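Apr 26, 2020
Workshop notes -- Rillberg order, custom figures

Second batch of heads out of the oven at noon. Baked at the lower setting this time and left them in with the door shut until they were cool. No cracks at the neck on any of them. The first batch had hairlines behind the ears on the two with long hair, so the thick hair should go on over a foil core from now on.

Skin tone: the mix from the last order is too pink under the shop lamp. Abdelghani added a little ochre and it looks right next to the customer's photos. Recipe is on the card in the clay drawer. Please don't use the old card, it has the same heading.

Springs. The Wiltico ones are stiffer than what we had from Chettiar. A head with a hat on bobs nicely, a bare head hardly moves. Tried taking 5 mm off a Chettiar spring and got a good slow nod, but the cut end needs bending in or it scratches the inside of the neck cup. We have 424 of the Wiltico left, so those go to standard bodies with hats and helmets first.

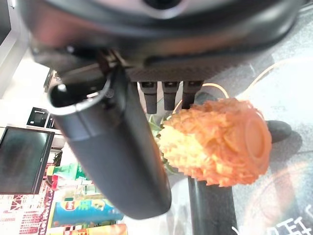
Bases: Bhavana wants the name plates set before varnish. I had been doing it after, and the glue leaves a white bloom on the gloss. Did six her way and they are clean. Lettering on the nurse is a touch low but it can stay.

Proof photos for the groom figure went to the customer yesterday. They want the glasses thinner and the tie darker. Glasses are wire so that is a quick swap. The tie will need two coats, and the shirt masked first -- I got blue on the collar last time and lost an hour.

Still to do:
Order of 50 boxes from Jallberg, the taller size
Sand the seam on the golfer's left arm
Ask Bhavana whether the Rillberg lot can ship in two parts, with the rest in May
New blades for the small knife

Varnish is nearly gone, one tin open and one sealed.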